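How to Test Whether a Robot Can Fold Your Pants

Every few months someone sends me a video of a machine folding laundry and asks if they can stop doing it themselves. The video is usually sped up. Before you clear a space in the closet for a robot, try the test below. All you need is a bed, a pair of pants, a clock and some patience.

Step 1. Pick the right pants

Stiff jeans are a gift to a robot. They hold their shape and have edges you can find. Use something soft with an elastic waist, the kind of thing you wear on Saturday and hope the doorbell doesn't ring.

Step 2. Lay them out on a bed

Most demos use a bare table in a plain color. Your house has a mattress that gives, a patterned sheet with creases of its own, and other stuff lying nearby. Leave all of it. Halyna Harasym, who helped me write the first version of this test, used to tidy up beforehand, and the scores got suspiciously good.
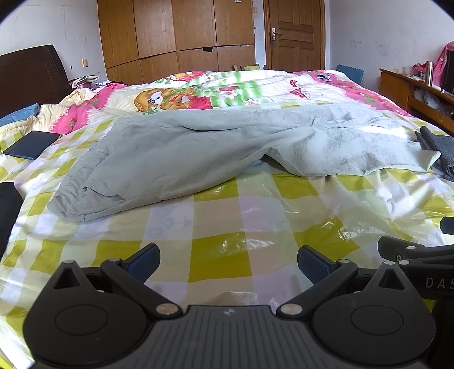
Light gray pants on a checkered sheet, elastic waist to the left. Mind the long fold along the upper half.

Step 3. Find the edge

Two fingertips have to pinch one layer or two, on purpose, without taking a bite of sheet as well. Look for a spot where the cloth lifts by itself and start there. If the sheet comes up with the pants, put everything back and begin again. Write it down, too. Yaroslav Pasichnyk likes to call these "partial grasps." They are misses.

Step 4. Make the folds

Leg over leg, smooth, then bring the hems up to the waist and fold once more. Give the machine 3 tries and keep the clock running between them. A person needs a few seconds and can complain about dinner at the same time.

Step 5. Score it

One point if the legs line up. One if the waistband is flat. Take 2 off if anyone had to reach in and help, however politely.

So, can they do it yet?

Sometimes, slowly, with the right pants. Picking up cloth is coming along nicely. Deciding what to do when it slumps halfway through is still rough, and putting it away in the correct drawer is a separate tutorial I have not had the heart to start. Keep your laundry basket for now.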